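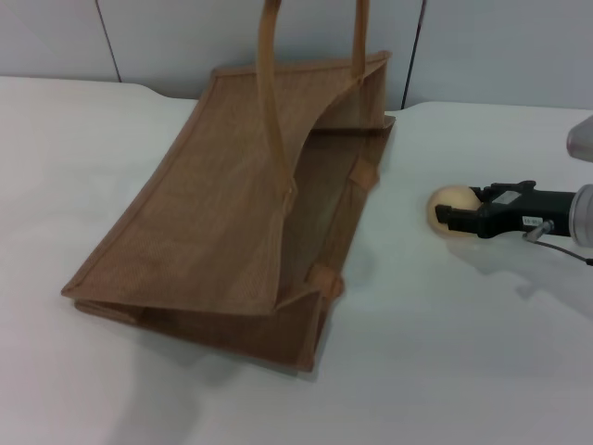

7월, 작업 노트 — Flirnelen 모바일 이식, 터치 입력이랑 세이브 건

아침부터 또 점프 얘기다. 지난번 노트 끝에 "점프가 씹힌다, 내일 보자"라고만 적어놓고 갔는데, 오늘 다시 잡아보니 씹히는 게 맞고 재현도 된다. 달리면서 오른쪽 엄지로 점프를 누르면 가끔 안 뛴다. 패드로 하면 멀쩡하고 터치로만 그렇다. 처음엔 버튼 판정 영역이 좁아서 그런가 했는데 영역을 무식하게 키워봐도 똑같이 씹혀서 그쪽은 접었다.

원인은 입력을 읽는 순서였다. 원작 코드는 프레임 맨 앞에서 패드 상태를 한 번 긁어가고 그걸로 그 프레임을 다 처리하는데, 우리가 얹은 터치 레이어는 이벤트가 들어오는 대로 상태를 바꾼다. 그래서 프레임 중간에 눌렀다가 다음 프레임 시작 전에 떼버리면 게임 입장에서는 아무 일도 없었던 게 된다. 엄지로 톡 치는 사람은 다 걸리는 거지. 나는 꾹 누르는 버릇이 있어서 여태 못 느꼈나 보다 (테스트를 내 손가락으로만 하면 안 된다고 몇 번을 적어야 고칠지).

일단 고친 방법: 눌림을 따로 저장해두고 게임이 한 번 읽어갈 때까지 지우지 않는다. 여기에 버퍼를 얹어서 착지 직전에 누른 것도 살려준다. 버퍼 길이는 처음에 2프레임으로 줬더니 여전히 빡빡한 느낌이고, 5프레임으로 늘리니까 확 편해졌다! 이것보다 더 길게 하면 절벽 끝에서 의도하지 않은 점프가 나와서 오히려 짜증난다. 5로 두고 당분간 안 건드릴 것. 설정 파일에 빼놨으니까 바꿔보고 싶으면 거기서 바꾸고, 바꿨으면 제발 메모 남겨주세요.

공격 버튼에도 같은 걸 걸까 하다가 말았다. 연타하면 버퍼에 쌓인 게 나중에 한 대 더 나가서 콤보 끊고 구르려는 타이밍이 꼬인다. 구르기가 우선권을 갖게 하면 될 것 같은데, 그러려면 원작 상태 머신을 뜯어야 하고 거긴 진짜 손대기 싫다. 주석도 없고 변수 이름이 전부 tmp다. 원작자들도 마감에 쫓겼겠지 싶어서 욕은 못 하겠고.

오후 — 세이브.

이쪽이 본론이다. Prelum 쪽에서 요구한 게 "구버전 모바일판 세이브를 새 버전에서 이어서 할 수 있을 것"인데, 구버전이 새 기기에서는 아예 안 켜진다. 그러니까 세이브는 예전 폰에 있고, 게임은 새 폰에서 해야 하고, 그 사이를 우리가 이어줘야 한다는 얘기다. 예전에 재미있게 했던 게임이 OS 업데이트 한 번에 안 켜지는 거 나도 당해봐서, 이건 꼭 되게 하고 싶다. 마음만은 그렇다.

구버전 세이브 구조를 덤프 떠서 봤더니 앞쪽에 헤더, 그다음에 챕터 진행 플래그, 그다음이 인벤토리, 맨 뒤에 체크섬이다. 문제는 인벤토리 구간. 아이템 번호가 배열 순서 그대로라서, 나중에 추가된 아이템이 중간에 끼어들면 그 뒤가 전부 밀린다. 변환한 세이브를 처음 불러왔을 때 열쇠가 있어야 할 자리에 버섯이 들어가 있어서 한참 웃었다. 문 앞에 서서 버섯을 꺼내는 주인공이라니. 그런데 이게 진짜로 출시되면 진행 불가 버그니까 웃을 일은 아니고…

변환표를 손으로 만들기로 했다. 자동으로 이름을 맞춰보는 스크립트도 짜봤는데 이름이 바뀐 아이템이 꽤 있어서 결국 눈으로 확인해야 한다. 표는 공유 폴더에 올려뒀고, 확신이 없는 줄은 비고에 물음표를 달아놨다. 특히 2챕터 하수도에서 나오는 것들은 번역명까지 바뀌어서 헷갈리니까 그쪽 아는 사람이 한 번 봐주면 좋겠다.

변환 테스트는 세이브 파일 200개로 돌렸다. 베타 때 모아둔 것들이라 진행도가 골고루 섞여 있다. 크래시는 없었는데, 불러오기가 된다고 다 정상은 아니라서 안심은 이르다. 컷신 도중에 저장된 파일은 불러오면 카메라가 엉뚱한 데를 보고 있다. 주인공은 움직이는데 화면은 하늘만 비추고 있고, 방을 한 번 나갔다 들어오면 풀린다. 불러온 직후에 카메라를 강제로 리셋하면 될 듯한데 컷신이 다시 재생되는 경우가 있는지 먼저 봐야 한다. 내일 첫 번째로 할 일.

돈 수치도 하나 이상했다. 구버전에서는 소지금 상한이 1000이었는데 새 버전은 상점 가격을 통째로 다시 잡아서, 꽉 채운 세이브를 그대로 가져오면 초반 상점을 싹쓸이할 수 있다. 깎자니 유저들이 싫어할 게 뻔하고, 놔두자니 밸런스 잡은 의미가 없고. 내 의견은 그냥 놔두자는 쪽이다. 예전 폰 뒤져가며 세이브 옮겨온 사람이면 그 정도 사치는 누려도 되지 않나? 결정은 Prelum이랑 통화할 때 물어보는 걸로.

기기 쪽 메모.

Drinex 보급형 태블릿에서 숲 스테이지가 심하게 버벅인다. 프로파일러를 붙여보니 범인은 안개였다. 리마스터 때 새로 넣은 안개 셰이더가 화면 전체를 몇 겹으로 덮어 그리고 있어서 저사양에서는 답이 없다. 원작은 그냥 반투명 판때기를 세워놓은 건데 의외로 그게 분위기는 더 낫다 (개인 취향입니다). 그래픽 옵션을 "낮음"으로 두면 옛날 판때기 안개로 돌아가게 바꿔봤고, 버벅임은 거의 사라졌다. 대신 동굴 입구에서 판때기 모서리가 칼같이 보인다. 위치를 조금씩 밀어보다가 포기하고 바위 뒤에 숨겼다.

발열은 아직 제대로 못 쟀다. 충전하면서 돌리면 확실히 뜨끈한데 손으로 만져보고 적는 건 기록이 아니니까, 측정 앱을 깔고 다시 하기로.

화면 비율 문제도 남아 있다. 긴 폰에서는 좌우가 더 보이니까 원작에서 화면 밖에 숨겨둔 것들이 다 들킨다. 보스 방에서 아직 등장도 안 한 보스가 벽 옆에 멀뚱히 서서 대기하고 있는 걸 봐버렸다. 너무 공손하게 서 있어서 미안할 지경. 방마다 카메라 경계를 따로 줘야 하는데 방이 많다. 우선 보스 방하고 컷신 방부터 하고 나머지는 들키는 것만 잡는 식으로 갈 생각이다.

가상 패드 배치는 Srivastava에서 보내준 시안을 넣어봤다. 예쁘긴 정말 예쁘다. 그런데 스틱이 너무 아래에 있어서 손이 작은 사람은 몰라도 나는 폰을 쥔 손바닥에 자꾸 눌린다. 살짝 올리고 투명도를 조금 낮춰서 다시 빌드했다. 일시정지 버튼이 점프 바로 위에 있는 것도 걸려서, 급할 때 점프하려다 게임이 멈춘 게 오늘만 해도 여러 번이다. 반대쪽 구석으로 옮기면 어떠냐고 메일을 써놨는데 아직 안 보냈다. 스크린샷 붙여서 보내야지.

아, 그리고 배치를 유저가 직접 끌어서 바꿀 수 있게 해달라는 요청은 찬성이다. 저장은 게임 세이브하고 따로 둘 것. 같이 두면 세이브를 지울 때 버튼 위치까지 날아간다.

남은 일 적어두고 퇴근:

컷신 중 저장된 세이브 카메라 리셋
아이템 변환표 물음표 줄 확인
소지금 처리 Prelum에 문의
보스 방 카메라 경계
발열 측정
Srivastava에 일시정지 버튼 메일 (스크린샷 필수)
패드 연결했을 때 가상 버튼이 안 사라지는 것, 이건 아까 한 번 봤는데 다시 하니까 안 나옴. 블루투스로 붙였다 뗐다 하면서 재현해볼 것

저녁에 덧붙임: 방금 빌드로 1챕터를 처음부터 해봤는데 점프는 한 번도 안 씹혔다. 기분 좋다! 그런데 사다리 꼭대기에서 점프를 누르고 있으면 올라가자마자 또 뛴다. 버퍼 때문인 듯. 사다리 상태에서 나올 때 버퍼를 비우는 걸로 내일 오전에 고친다.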